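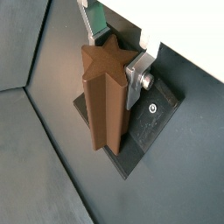 6. Checking the star fixture and the wrist camera

Do this section after the gripper has been fitted and homed (section 5), and again whenever a finger, a pad or the camera has been changed. On the Pekton cell at Amedholm it is also part of the Friday check.

You will need the star prism on its black base plate, a hex key set, a dry lint-free cloth and the teach pendant.

CAUTION: Keep the cell in reduced speed mode for all of section 6. Hands stay out of the bay while the enable switch is held.

6.1 Preparing the bay

1. Wipe the grey work surface and the top of the base plate with the dry cloth. Light scratches on the plate do no harm. Burrs along its edges do, so take them off with a fine stone before going on.

2. Check that the countersunk screw in the base plate sits below the surface. If you can feel the head with a fingernail, tighten it a quarter turn and try again.

3. Push the prism gently from side to side. It must not rock on the plate. If it does, take it off, clean both faces and refit.

6.2 Approaching the prism

4. Load program 23 and step it to the hold point. The arm stops with the gripper over the star.

5. Open the camera view on the pendant. All five points of the top face should be in view, with the green finger pad close to the uppermost point and its metal lip clear of the prism.

6. If the lip is touching, jog up in Z by 6 mm and go back to step 4. Do not jog sideways to free it, as this drags the prism round and you will have to start again from 6.1.

Note: The white gripper body often looks washed out on the pendant. Leave it. Set the exposure on the top face of the star only, so that the edge between the top and the sides is easy to see. The brightest part of the top face must read below 255.

6.3 Checking the clamp bracket

7. Look at the silver bracket where it meets the side of the prism. It should press flat against the star face along its full width. A gap at one end means the bracket has turned on its bolt.

8. To correct it, switch to hold, open the guard and slacken the hex socket bolt half a turn. Square the bracket by hand and nip the bolt up again. Older brackets from Baloyi have a slightly longer bolt - use the washer supplied with them.

9. Close the guard, reset and repeat step 7.

6.4 Storing the position

10. When the view is steady, press TEACH and save to register 856. Answer YES to overwrite.

11. Run program 23 three times from home. The finger should come to the same place over the star each time. If it drifts, check the wrist bolts before altering the stored position.

12. Write the result in the cell log with your initials.

Note: Registers on the Bramness cell are numbered differently. Ask Dinesh Sultana for the current list before saving anything there.

6.5 Faults

Star outline blurred: clean the camera window, then check the focus ring lock.

Pad lifting at a corner: change the pad (section 8.2) and repeat all of section 6.

Arm stops short of the hold point: the tool length is wrong. Go back to 5.4.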